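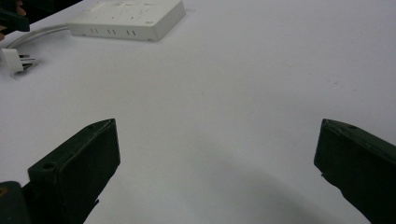

3.2 Survey of household bills

We sent 1,646 forms to tenants in Dalisay in September. The form asked who opened the electricity bill, who paid it and whether anyone in the home had queried a charge.
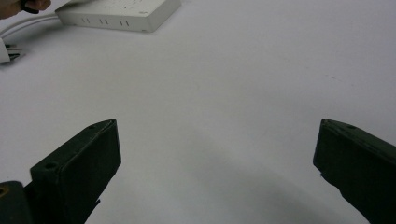
Homes with a prepayment meter were left out and will be treated separately.

We use cookies to improve your visit. Accept | Manage settings

Late replies were kept if they came with a full bill.
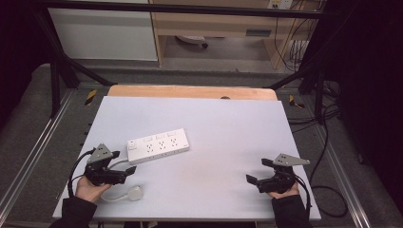 Érica Quintana

Figure 2. A white power strip with three outlets.

Standby use was asked about in a second form, sent to 400 of the same homes.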